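Fludby
Home | About us | Chores | Visit | Contact

About us

Fludby is a small workshop in Jasthorpe. We try household jobs on machines and write down how it went. That's most of it. Can a machine put your shopping away yet? Sometimes. Can it do the whole kitchen while you're out? No.

Started by Gunnel Björklund, who spent years fitting shop shelving and got fed up of hearing that robots would be doing it by Christmas. She wanted to see for herself. Still does.

Who we are

Four of us. Gunnel runs the bench. Two on software, one on everything that snaps, jams or comes unglued. We share a yard with Driler (they do drill bits, lovely people, noisy) and rent the upstairs from Nguyen-Tran, the joinery firm. Hence the sawdust on the stairs.

No showroom. No glossy video. If you've come here to buy a robot butler, sorry, wrong door.

What we test

Boring jobs. Putting tubs on shelves. Taking tubs off shelves. Wiping. Pairing socks. Hanging up a mug by the handle. On the shop-floor side: facing up stock, filling bins, sorting returns.

Last year we logged 2120 tries across all of it. A try only counts as a pass if you'd be happy to leave the result alone. Tub on its side = fail. Tub in the right place but the lid's popped = fail, and somebody mops. We're strict becuase your kitchen would be.

Where things stand

Shop floor is ahead of the home. Same boxes every day, same shelf heights, decent lights, no cat. Homes are all odd corners.

Socks: poor. Wiping: fine on flat worktops, hopeless round taps. Mugs: coming on. Fridges: don't ask, we're still arguing about the door.

Tubs and shelves are the job we know best. Sounds easy. But a lid overhangs, the sides slope in towards the bottom, you've got a finger's worth of room next to the rail and pale plastic on a pale board is hard for a camera to pick out. We do 300 goes at one shelf before moving on to the next. Some of the team dream about it.

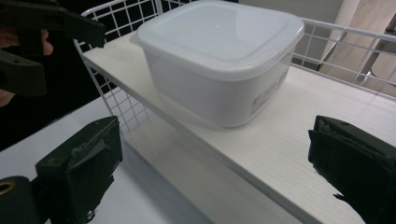
Come and see

Open bench every Saturday, kettle on from 3. Bring a job you hate doing and we'll tell you straight wether a machine is anywhere near it. Children welcome if they keep their hands off the racks. Parking is in the yard, not across Driler's gate please.

Working with us

Shops, care homes, landlords, schools: happy to talk. We'll try your actual shelf with your actual boxes, and you get the full results including the bad ones. Small jobs fine. Use the contact page, or knock. Door sticks, push hard.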